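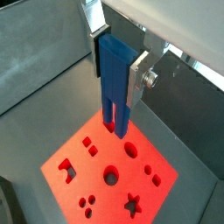

Red-orange foam board on a gray floor, with blue gripper fingers above it. Photo: Nulow

Nulow opens foam board take-back program to all customers in Fastosov

Flokon accepts clean offcuts and used sheets from sign shops, schools, theaters and museums

FASTOSOV – Nulow, a supplier of foam board and display materials, will open its Flokon take-back program to every account holder in the Fastosov area in August. Customers will be able to return used sheets and offcuts of polyethylene foam board at the company's warehouse or hand them to the driver on a regular delivery day. There is no charge for returns made with a delivery.

Flokon has been running as a pilot with a small group of sign shops, two school districts and the Fastosov city theater. Over the course of the pilot, participants sent back 3,554 sheets. Offcuts were weighed separately and are not part of that total.

Returned board is sorted at the Nulow warehouse and passed to Babić, a family-owned foam processor on the north side of the city. Sheets in good condition are trimmed and sold again at a reduced price under the Flokon name. Material that can't be reused as board is shredded and pressed into packing pads and underlay.

"Most of what we got back was fine to use again," said Blagoje Babić, who runs the processing firm. "A theater cuts one arch out of a sheet and the rest goes in the dumpster. A shop trims four inches off every board in an order. We can do something with that if it reaches us dry and without tape all over it."

The processor has set aside 3,000 square feet for the program at its existing plant. Sorting tables, a trim saw and a baler have been installed in the space, which was used for storage before. No new building is planned.

What can be returned

Flokon accepts closed-cell polyethylene foam board in any color, including boards bought from other suppliers. Sheets must be clean and free of staples, screws, hook-and-loop strips and heavy glue. Light pencil or chalk marks are fine. Thickness may be up to 2 inches. Thicker blocks can be accepted by arrangement, but customers should call first so the warehouse can set aside room for them.

Offcuts should be at least the size of a hand. Smaller scraps tend to get lost in sorting and can clog the baler. They should be bagged in clear sacks, with one color family to a sack where possible. Mixed sacks will be taken but earn a lower credit.

The program does not take paper-faced display board, polystyrene, upholstery foam, or anything that has been painted on both sides. Paper-faced board was tried in the first weeks of the pilot and dropped. The paper layer has to be peeled by hand, and the time that took was more than the foam was worth. Nulow says it will look at the question again if a workable method comes along.

Credits and prices

Customers receive a credit on their Nulow account for each accepted sheet and for each sack of sorted offcuts. Credits appear on the next monthly statement and can be used toward any purchase within 90 days. They can't be exchanged for cash or moved to another account, except that school buildings in the same district may pool theirs.

Reclaimed sheets will be sold from the warehouse counter and through the regular order form. Stock will vary by week. Colors are sold as they come in, and the company won't hold particular shades for future orders. Buyers who need a matched set for a display should order new board.

Reclaimed board comes in three grades. First grade is full size with clean faces on both sides. Second grade may have one marked face or a trimmed edge. Third grade is sold by the bundle in mixed sizes and is meant for practice cuts, model making, classroom projects and padding. The grade is stamped on one edge of each sheet or written on the bundle tag.

First-grade sheets are checked for flatness before they go on the rack. Board that has been stored standing up for a long time can take a bow, and a bowed sheet is hard to cut square. Some of these relax after a few days under weight. Those that don't are moved to third grade and cut down.

Lessons from the pilot

The most common reason for a rejected return was tape. Double-sided mounting tape left a residue that picked up dust and spoiled the face of neighboring sheets in the stack. Nulow now asks customers to take tape off before stacking, and it will supply a printed guide with each first pickup. The guide covers tape, labels, stacking and bagging on a single page.

Moisture was the second problem. Closed-cell foam doesn't soak up much water, but wet sheets pressed together grow mildew at the edges, and several stacks left on open loading docks had to be thrown out. Returns should be kept indoors or under a tarp until pickup.

Pickup times were changed partway through as well. Drivers had been collecting returns at the first stop that offered them, which left too little room for new stock on the truck. Returns are now collected after each delivery is unloaded, and large loads are booked for the afternoon run.

School participation was higher than the company had planned for. Art rooms and drama clubs returned board at the end of each term and bought back third-grade bundles for the next one. One of the two districts has since written reclaimed board into its supply list for the lower grades.

"We expected the sign shops to be the bulk of it, and by weight they are," Babić said. "But the schools send the cleanest material. They also call and ask when the orange is coming back in."

How to sign up

Existing Nulow customers don't need a new account. They can add Flokon returns to an order by checking the returns box on the form and giving a rough idea of the amount: a few sheets, a stack, or a pallet. Pallet loads need to be booked ahead. Customers who would like to bring material to the warehouse themselves can do so at the side entrance during counter hours. The counter is closed on Sunday.

Businesses and schools without a Nulow account can open one at the counter or by mail. There is no minimum purchase to take part in the program, though free pickup applies only where a delivery is already scheduled. A pickup without a delivery is charged at the standard truck rate.

Private individuals may drop off material at the warehouse. They will not receive account credit but may take a third-grade bundle in exchange, as long as stock allows. Yoga mats, camping pads and puzzle floor tiles are often made of similar foam, but the program can't accept them at this time. Many have a bonded fabric or a textured skin that the trim saw doesn't handle well.

Customers outside the Fastosov delivery area can't be offered pickup for now. Nulow and Babić plan to review the delivery map after the first full season of the open program and will write to account holders along the river road and in the western suburbs if routes are added there.

About Nulow

Nulow supplies foam board, display panels, cutting tools and mounting materials to sign makers, exhibit builders, schools and theaters. The company sells from its warehouse in Fastosov and delivers on fixed routes through the surrounding area.

About Babić

Babić processes foam for packing, flooring and craft use. The firm is family owned and has handled trimming and reclaiming for the Flokon program from the start of the pilot.

Press contact

Nulow Customer Office, Fastosov. Samples of all three grades of reclaimed board are available to reporters on request. Visits to the sorting area can be arranged on weekday mornings, and visitors should wear closed shoes.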